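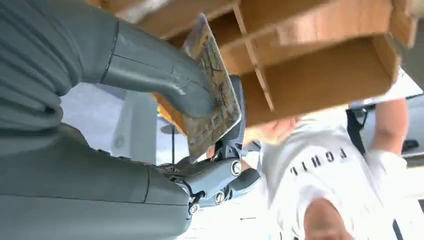 Wrist cam and the card pick, August, second notebook

Picking up from the page with the coffee ring. We have two grippers to choose between for the divided-box job: the Dillard (the old one, stiff fingers) and the Kallthorpe (the new one, thinner fingers, costs more than my first car). Same arm, same wrist camera, same box with the cardboard divider, same tatty brown card with the lines all over it. Jaime wants a fresh card. I want to keep this one. Customers do not send us fresh cards.

Camera first. The wrist view comes in upside down, ground on top, sky underneath. Kourosh says flip it in software, Albertina says turn the bracket. I have been reading it upside down since yesterday and am now quite good at it, a skill I don't expect to list anywhere. Flip in software for now. Whoever does it, please write down WHERE you did it, or we'll end up with two flips and be back where we started, only slower.

Second thing about the view: the arm takes up the whole left half. That was fine when we only cared about the fingertips. For finding the far compartment it's a lot of gray. Try the bracket one hole further out before anyone orders a wider lens.

Runs, 60 per gripper, box held by hand:

Dillard – 12 misses. Most of them at the divider. Fingers are too fat to go down beside the panel, so they ride up on it and the card goes diagonal.
Kallthorpe – 3 misses, all with the card flat against the wall of the box. Grips lower, lets go cleaner. Annoying, as I had a lunch riding on the Dillard.

Not a fair fight yet. The Kallthorpe went second, by which time the divider had gone soft and the person on the box had learned where to hold it. Swap the order and use a new divider next time.

Also the hand-held box has to go. People lean toward the arm without noticing, and then the box leans too, and then I'm measuring people. Valter has a clamp from the Seixas job that should fit if he can find the other half of it. Until then: hands low on the box, clear of the fingers, speed stays down.

Controller log stopped at line 3,609 during the Dillard set. No error, no warning, it just lost interest. Restarted, carried on, runs counted from my own tally. Mafalda thinks the disk was full. Check.

To do
bracket out one hole
flip (ONCE)
clamp, Valter
rerun, Kallthorpe first
pay Jaime his lunch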